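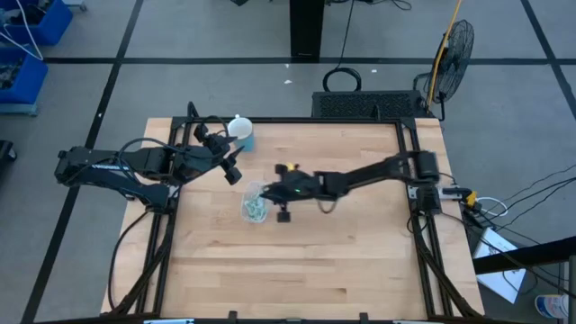
Right arm drops out mid-reach, left arm keeps going

jbakilana
28 June 2025
Two-arm bench cell, one controller. The right arm faults on an overcurrent at the wrist joint and goes limp. The left arm gets no stop signal and carries on with its half of the program. Yesterday it closed on the forearm of the dead arm. No injuries, one cracked finger. Log shows 38 faults since May, all on the right side. Firmware is current. Wrist motor has been swapped.

cyrill_i
Check the cable at the forearm. If the service loop is too short it gets pulled at full reach and the connector backs out. We had the same fault code on the Jirna cell and replaced two motors before anyone looked at the plug.

jbakilana
Reseated it this morning. Ran 80 cycles, two faults. Better than before, still not usable.

F_Pawlowska
I disagree with starting at the cable. The overcurrent is a nuisance. The hazard is that one arm can fault without stopping the other. Wire both drives into a common safety relay and don't run it until that's tested.

cyrill_i
A relay won't fix the fault.

F_Pawlowska
Didn't say it would. It stops the second arm from hitting something, or someone's hand, while you look for the fault.

ayane.n
Agree with Felicja on the order of work. Also note that cutting power lets an arm without brakes fall, so test it with nothing under the grippers.

jbakilana
No brakes on these. Relay is ordered, cell is locked out until it's in. Will log wrist current against joint angle after that and post the plot.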